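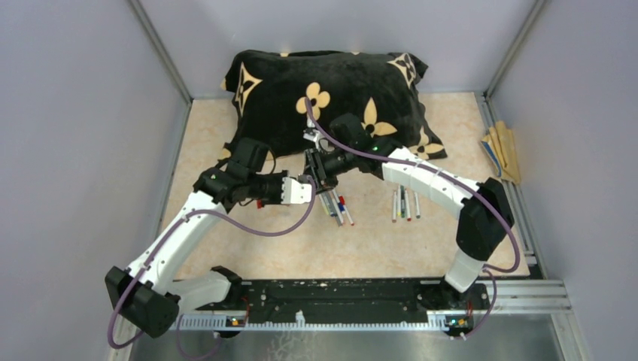 Mellanum open day, Briswood, 29/04/2018

I drove 2 hours for the teaching demo. Vukitz says anyone can train its arms by steering them remotely for a while. Maybe. The operator had a stack of 248 recorded runs, all pens and markers, and I asked how many were any good. I got a brochure.

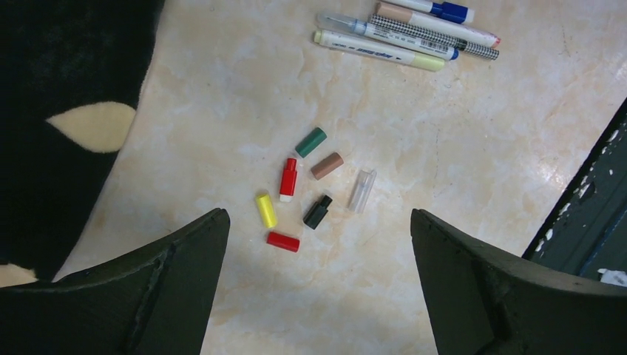 My own turn lasted 20 minutes. Small parts like caps are a pain when you can't feel what you're squeezing, and my hands lagged behind my eyes. Who pays someone to do this all day? They promise a longer session in May. I haven't signed up.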